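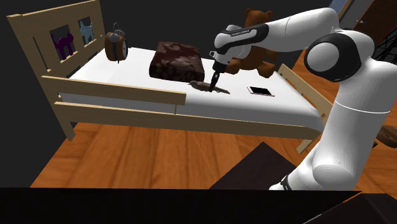
La cama del simulador, con el brazo sobre el colchón y el oso de espectador.

Llevo 17 intentos enseñando a un robot a recoger una cama infantil y mi madre, que me lo enseñó a mí en dos, con gritos, sigue teniendo mejor método.

La cosa funciona así: muevo el mando, el brazo virtual me imita con cierto retraso y el programa lo guarda todo, dudas incluidas. Si me paro a rascarme la nariz encima del colchón, queda grabada una pausa muy reflexiva. Nayeli Manríquez, que revisa mis demostraciones, las llama «tus momentos de filósofo» y me las devuelve.

Lo peor es el bicho gris pardusco del borde. No sé qué animal pretende ser. Alargado, bajito y con bultos, obliga a bajar la pinza casi en vertical, y yo en la pantalla calculo las profundidades como quien aparca el coche de otro. El cojín de al lado, en cambio, es un bloque gordo que se ve venir. Al despertador ni me acerco, que está pegado al cabecero y bastante tengo.

Meriem Ezzat me recomendó soltar el mando un segundo antes de cerrar la pinza y respirar. Lo probé. Ahora el conjunto de datos tiene respiraciones.

En Jarotby quieren hasta 223 demostraciones buenas de esta habitación antes de pasar a la siguiente, que según el listado es una cocina. He preguntado si lleva vasos. Me han contestado con un pulgar hacia arriba y sigo sin saber si eso era un sí.

Mi propia cama, por cierto, está sin hacer desde enero.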